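We use cookies to remember your settings. By continuing to read you accept this.

Progress report to Kartha: the packing and unpacking examples
By Hina Mughal
April 2018
6 min read

Hi Gerrit, and hello to everyone else at Kartha who gets this forwarded. You asked me to keep it to what we did, what it cost us in time and what we want next, so I'll try (I've already cut two paragraphs about adhesive).

The short version is that we have 283 usable recordings of people handling bags and the things that go in and out of them, all made with the hand-held gripper. At the last report we had 87, so that's 196 new ones since then, and I'm really pleased with that! Most of the jump comes from getting the setup down to something one person can do alone. Back in September it took two of us plus a laptop balanced on a chair, and we lost a lot of afternoons to cables.

We're recording in 4 homes now, plus the room at Junby. The homes are slower but so much better. At Junby everybody lays the bag flat and open like they're presenting it to customs, and the learner gets very good at customs and very bad at everything else. In a real house a bag has a shirt hanging over the opening and papers sticking out, and you have to decide what to grab first. That deciding is what we want Musari to learn from, and it only shows up in the examples if the person holding the gripper had to do it too.
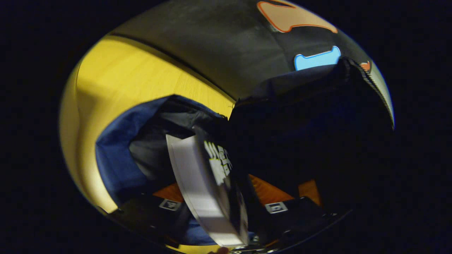
Soft stuff is still our biggest headache. Musari does fine with cards and boxes, things that keep their shape, but dark clothing on dark fabric gives it real trouble. It can't tell where a sleeve stops and the bag's lining starts, so it goes for the middle of the shadow and closes on nothing. I've been asking people to keep recording those anyway, even when they fumble. We used to throw out any take with a second try in it. Now we keep them, labeled as retries, and the early training runs look better for it. I'd like a few more weeks before I put a number on that.

Lighting is the other thing. Warm lamps turn every wooden surface yellow or orange, and for a while I was correcting the color by hand, which was a silly use of my evenings. I've stopped. Stallow (that's our sorting script, for anyone new) now tags each take by how warm the light is and we just make sure the training set has a decent mix.

What went wrong: 13 takes had to be dropped because the tracking lost its place partway through. They aren't in the total above. Nearly all were deep reaches, where the camera goes so far into a bag that there's hardly anything left for it to hold on to. We've started doing a slow pass around the area before each reach and it has helped a lot. We also had a gripper finger come loose, which cost us a morning and some bad language.

On money, we're inside the budget. The one line I'd like to move is travel, which we've barely touched. Could we put what's left toward paying the households for a second round? They've been great and they know the routine now, and training new people eats up a whole visit before we get anything we can use.

For the next stretch I want mostly clothing, mostly dark, with backpacks and soft bags of any kind we can borrow. I'd also like to try left-handed recording. Gerrit, you said you might know someone with a houseful of kids' school bags. Please send them my way! I can bring the gripper over and have them recording the same day.

The full list of takes is in the shared folder, retries marked. Let me know about the travel money when you can, as I need to book the households soon.

Hina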